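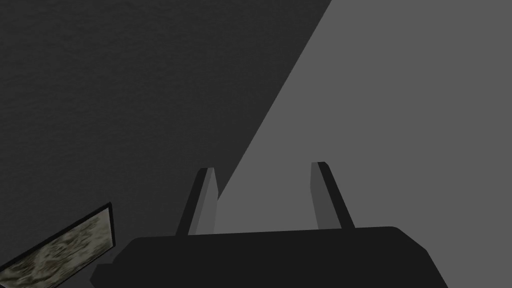

Setting up the Wallin cell at Storkbridge: views from the wrist

Hello again to everyone who has been following the Wallin cell since it arrived in June, and a warm welcome to anybody who wandered over from the Jerkow pages. Afiq Halim and I spent a good many evenings getting the gripper right in the simulator before we let ourselves touch the real one, and I promised a few people (you know who you are) that I would put some of the rendered views up where they could be looked at properly, with a cup of something nearby.

The view at the top of the page has the fingers open, with nothing between them. I like to start from there every time, looking down past the palm at that hard diagonal line where the dark, speckled part of the surface gives way to the plain lighter gray. Both fingers lean out a little, so the gap is wider at the tips than down at the base, and if one of them leaned more than its partner I would want to know before going any further. The mottled panel down in the left corner sits well outside the gap, and that suits me fine.

Our habit, for those setting up something similar, goes like this. Load the cell file, open the fingers all the way, and look at the wrist view before you look at any of the numbers. Then run the open and close cycle 21 times at the slow setting and look again. Afiq keeps the settings in a plain text file, with the finger travel on line 324, and he would like me to mention that you should save a copy before you change it. I have lost an evening to that line myself – more than one, if Afiq is telling the story.
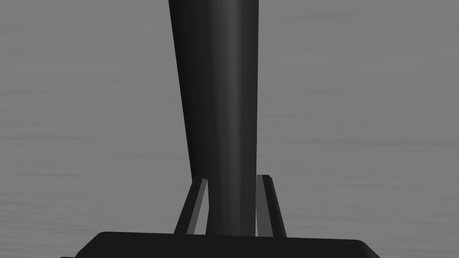
Fingers open on either side of the narrow end of a dark, tapered object, with the streaky gray surface behind. Notice how little daylight there is between the object and the right finger.

Views like that second one are what I use for checking the approach. A narrow gap is no trouble in itself, but I do like to stop there and nudge the wrist until I am happy with both sides before I ask for a close. Saulius Mets, over at Cunberg, does his nudging in much bigger steps and gets along perfectly well, so please take mine as one person's way of going about it!

The full set of notes runs to 4 pages and is in the usual folder under Wallin, along with Afiq's settings file. If your copy doesn't have a line 324, you have the old one, and he will gladly send you the new one.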